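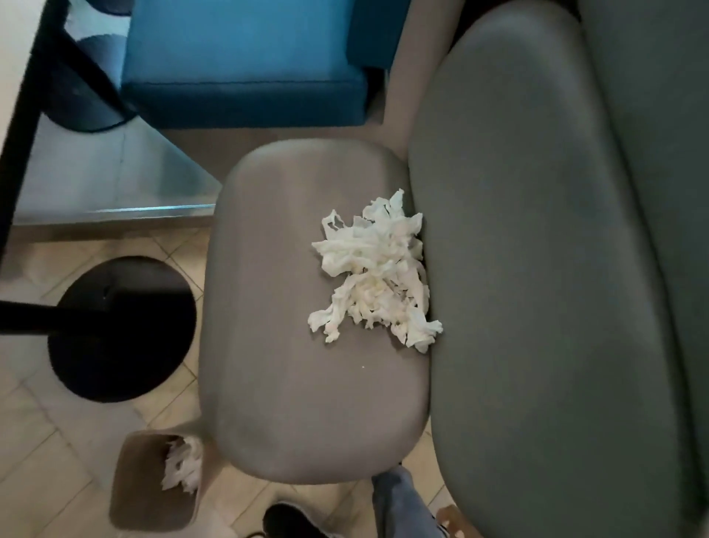

Figure 3. Crumpled tissues left on a light grey seat pad, next to the larger dark cushion.

4.2 Soft litter on soft seating

I'll start with tissues, as they gave me more trouble than anything else in the study. When I drew up the coding sheet for the Kavley lounge I had one box for "paper", and I thought that would do for napkins, receipts, bus tickets and the rest. It lasted until the second afternoon. A receipt lies flat and you either see it or you don't, but a heap of tissues like the one in Figure 3 takes up room, and people treat it quite differently from other paper (I certainly do, and I was supposed to be the neutral one).

So I split the box. "Flat paper" stayed as it was and "bunched paper" became its own thing, which meant going back over my earlier notes and recoding them by hand. Of the 1312 items in the full log, 200 ended up as bunched paper. I had expected most of those to be on tables. They weren't! More than half were on seats, and of those on seats the favourite spot was near the join between one cushion and the next. The heap in Figure 3 is a fair example: it sits over towards the seam, by the dark grey-green cushion, and the open side of the pad is left clear.

I have two ideas about why this happens and I can't choose between them. The first is simply that things roll. A padded seat dips a bit when someone is on it, and light stuff ends up wherever the padding sends it. The second is that people push litter to the side when they want to sit down and can't face picking it up. Several people in the Wirnon interviews told me they would do exactly that with a napkin, but when I asked about tissues they mostly said they'd find another chair. Then again, what people say they do and what they do are old strangers, and the Dronavthorpe pilot had already taught me to be careful with answers given over a cup of tea.

Crumbs need a word too. I count a crumb only if it can be seen from standing height, so the small white one on the fabric just below the tissues in Figure 3 goes in, on its own line. I went back and forth on this – was it a bit of tissue, a bit of biscuit, a bit of something else? – and in the end the sheet just says "small, white, loose". Fabric colour matters here more than I had allowed for. White on light grey is easy to miss, and the pale pads also carry faint scuffs and smudges of their own, which I had to learn to leave out. On the bright blue chairs I doubt I missed much.

Following Sequeira, I scored each seat for "would you sit here?" on a scale that runs up to 10. A seat with flat paper on it hardly lost anything. A seat with bunched paper dropped by roughly half, even when there was plenty of space beside the heap. I ran the scoring again with 16 new raters, who had not seen the lounge, and the gap was if anything a little wider. Where the tissues lay on the seat made less difference than I'd hoped, so my pet theory about seams and clear space will have to wait for a bigger sample.

One last point on method. I logged everything before clearing it, seat first and floor second, and I cleared tissues with gloves and a small bag. Section 4.3 takes the same sheet to the tables, where cups rule and the coding is a good deal easier.

Search this journal Enter keywords Go

Contact the editors | Copyright and permissions | Back to top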